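Collared shirt rule at a members' club - does a mock neck count?

Golf Clothing and Dress Codes > Men's wear
Posted 23 September 2022

Henrique Mota
I'm playing in a guest day at Vornine next month and the card they sent says "collared shirts, tailored shorts or trousers, no denim." Most of my golf shirts are mock necks with a short stand-up collar and no buttons. My home course is public and has never cared. I do own one proper polo but it's a heavy cotton thing and I'd like to avoid buying another for a single round. I tried calling the pro shop and got voicemail. Has anyone worn a mock neck there, or at a similar club?
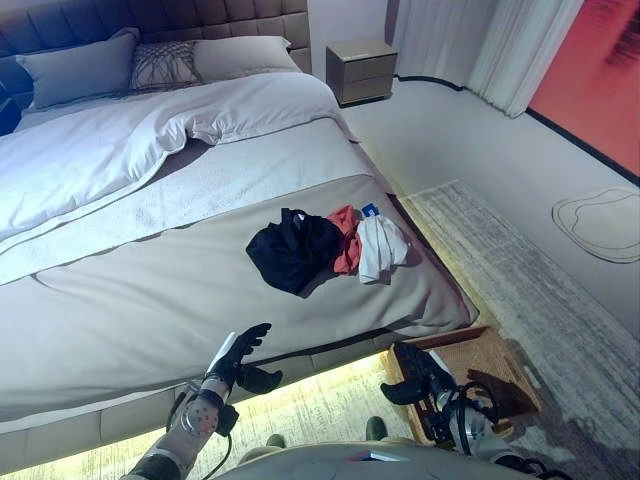

2 answers

Enano
Wear the polo. 4 hours in cotton won't hurt you.
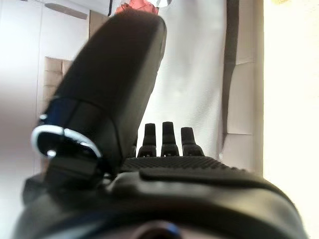

Leonilde Torres
I was a member at a club with nearly the same wording until May, and mock necks were fine there as long as the neck stood up on its own. A plain crew neck was turned away, even the expensive kind. Other clubs read it differently. Some want a fold-down collar and will send you to the shop to buy one at their prices, so don't go by what I saw.

Email the secretary instead of the pro shop. The shop staff are usually out on the range or giving lessons, and with email you have the answer in writing if somebody stops you at the first tee. Ask about the dining room in the same message. At my old club you could play in a mock neck but needed a fold-down collar to sit down for lunch - and guest days nearly always include lunch.

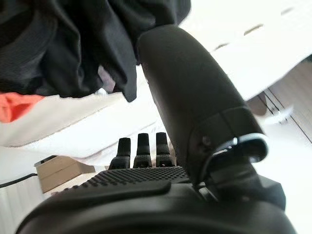

Also check the rule on socks if you plan to wear shorts. Ankle socks were allowed where I played, but only plain ones. And the shirt has to be tucked in, which looks odd with some mock necks that are cut short and square at the hem. Try a few full swings at home and see if it stays put.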